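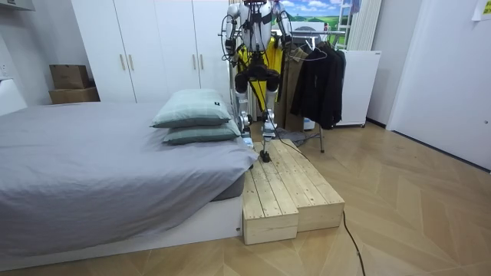
Visit to the Sindska Furnished Rooms, Bredberg

Report of the Housing Fittings Group

In September, members of the Housing Fittings Group visited the furnished rooms maintained by Sindska at its site in Bredberg. The purpose of the visit was to review bedroom layouts ahead of the renewal of furniture in the Cusanlow residence, where 17 rooms are due for replacement next year. The group consisted of nine members and was received at the main entrance at 9 a.m. by Mavis Kincaid, who manages the rooms and accompanied the group throughout.

Background

Sindska opened the site in 2000 as a place where housing providers could look at complete rooms before placing orders. Furniture is shown at full size and in ordinary arrangements. Visitors are permitted to open doors, sit on beds and take measurements. Our previous visit was confined to kitchens and bathrooms, and the present report should be read together with the notes from that occasion.

Three bedrooms were on the program. The first two were single rooms with built-in desks and are covered briefly at the end of this report. Most of the morning was spent in the third room, which the group considered closest to the needs of Cusanlow.

The third bedroom

The room has a wood-look floor and is furnished with a bed on a white base, a tall white wardrobe and a clothing rack. The wardrobe stands behind the bed and has four flat doors with vertical gold handles, set in two pairs. Members noted that flat doors are easier to wipe down than the paneled doors now in use at Cusanlow. Opinion on the gold finish was divided. Ms. Kincaid advised that handles may be ordered separately and that a plainer finish would not affect delivery.

The bed was made up with a smooth gray sheet and two pillows in pale green with a subtle plaid pattern. The sheet is generous in size and drapes over the edges of the mattress. The group discussed whether gray would be suitable for a residence in which linen is washed centrally and returned to different rooms. It was agreed that a single color for all sheets would simplify sorting, and that pillowcases could be chosen with more freedom. Mr. Hong asked for samples of both fabrics, which will be sent to the office.

Considerable attention was given to the wooden step platform placed against the bed. It is built of unfinished pale pine boards, laid lengthwise, and the grain and knots have been left visible. The platform is made in two box sections, one lower than the other and set slightly forward, so that together they form a staggered step. A person who finds it difficult to get into bed from floor level could be expected to benefit from an intermediate height of this kind, and several members wished to see a similar arrangement tried at Cusanlow.

The following points were raised in discussion:

Untreated pine marks easily. Any platform ordered for the residence should be oiled or lacquered before delivery, and the edges should be rounded.

The platform takes up floor space beside the bed. In the narrower rooms on the upper floor at Cusanlow it would leave too little clearance for the door.

Two sections should be fastened to each other, and pads should be fitted underneath to protect the floor and prevent movement.

A handrail or grab bar would be required wherever a platform is provided for a resident with reduced mobility.

The clothing rack was received favorably. Residents at Cusanlow have often asked for a place to hang coats and clothes that have been worn once — the backs of chairs serve this purpose at present. The group recommends that a rack be offered as an optional item and that the model be selected after the wardrobes have been decided.

The single rooms

The two single rooms were viewed before the midmorning break. The desks were judged too shallow for general use. The reading lamps were satisfactory, although the switches could not be reached comfortably from a lying position. No orders are proposed from either room.

Next steps

Ms. Kincaid has undertaken to provide prices for the four-door wardrobe in white, with two choices of handle, and for a bed base in the same color. A drawing of the step platform with lacquered surfaces will be requested from the joinery shop at Bredberg. The group will measure the upper-floor rooms at Cusanlow before its next meeting, and the results will be attached to the furniture proposal.

The group thanks Ms. Kincaid and her colleagues for their time and for lunch in the staff dining room. Members who have not yet returned their visitor badges are asked to leave them at the Cusanlow front desk.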